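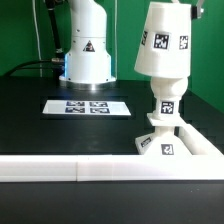

作業台の現状。奥がアーム本体、右がマーカーを貼ったランプ形の造形物です。

上期の進捗と、下期の機材まわりの相談をまとめてお送りします。いつもどおり長くなりますが、お金の話は後半にあるので、お急ぎでしたらそちらからどうぞ!

まず台のほうから。前回の報告で「縁をどうするか決めかねている」と書いた件ですが、白いレールを手前と右側に回す形で落ち着きました。手前は一本ものではなく継いであります。うちのプリンターの造形サイズだとどうしても一度に出せなくて、外注の見積もりも取ったのですが、継ぎ目ひとつのために払う額ではないなあ、と(外注先のDravvilleさんはとても親切でした。次に大物が出たらお願いしたいです)。

それから背景の緑の壁。塗る前は「ここまで派手にしなくても」という声もあったのですが、私はかなり気に入っています。黒い台、白いアーム、緑の壁で色がはっきり分かれるので、あとで画像から物を切り出す作業がだいぶ楽になるはずです。数字はまだ出していないので、次の報告で処理時間の比較を載せます。

マーカーの板は、台の中央のくぼみに置いています。2×2の並びで4枚印刷したもので、位置合わせの基準用です。ランプ形の造形物のほうにも、かさ、軸、裾とあちこちに貼りました。かさが丸いので、横に回ったマーカーは角度がきつくなります。どの角度まで読めるのか、ここは正直まだ手探りで、下期の最初にきちんと測る予定です。

さて、お金の話です。

当初の計画では、下期に2台目のアームを入れることになっていました。これを来年度に送らせてください。理由は単純で、今の1台をまだ使い切れていないからです。上期の稼働はほぼ148時間で、計画の1000時間にはまるで届いていません。言い訳をすると、台の作り直しとマーカーの貼り替えに思った以上に時間を取られました(貼り替えは本当に地味で、一度曲がって貼るとはがすところからやり直しです……)。稼働がこの状態で2台目を買っても、梱包のまま倉庫で年を越すのが目に見えています。

代わりに、浮いた分の一部で次のものを買いたいと思っています。

・カメラの追加(Ovixの産業用)。今の本数では右奥に死角ができるため
・予備ケーブル一式。動く部分に沿わせたものは消耗品扱いにしたい
・造形用の白い樹脂。上期に想定の倍使いました
・マーカー用のつや消しシール。今の紙は照明の当たり方で読み取りが不安定

いちばん優先したいのはカメラです。Ovixは納期が長く、8月中に発注できないと下期の実験の前半を今の構成で回すことになります。逆に言えば、ここさえ早めに動ければ残りは急ぎません。樹脂とシールは毎月の消耗品枠に混ぜても何とかなる額です。

もうひとつ、保守契約の更新があります。Tarkbridgeから届いた案は2種類で、現地対応つきと、送り返しての修理だけのもの。私は安いほうでいいと思っていたのですが、送り返す場合はアームを台から外すことになり、戻ってきたら位置合わせが全部やり直しです。その手間を考えると、現地対応つきを選びたいです。差額は予備費で吸収できます。

遅れている項目についても書いておきます。Hsueh方式の校正手順を移植する作業は、半分ほどで止まっています。板のマーカーだけを使う部分は動くようになりましたが、造形物のマーカーと組み合わせる部分がまだです。ここは人手より、まとまった時間が足りていません。下期は作業台を使わない午前の枠をこれに充てます。

お願いしたいのは、2台目アームの来年度への繰り延べ、カメラの先行発注、現地対応つき保守への切り替え、この3つの承認です。2台目については、稼働が計画の半分を超えたところで改めて仕様から相談させてください。今の型と同じでいいのか、もう少し腕の長いものがいいのか、私の中でもまだ揺れています。

見積書はいつもの共有フォルダに入れてあります。カメラの分だけ、早めにお返事をいただけるとうれしいです!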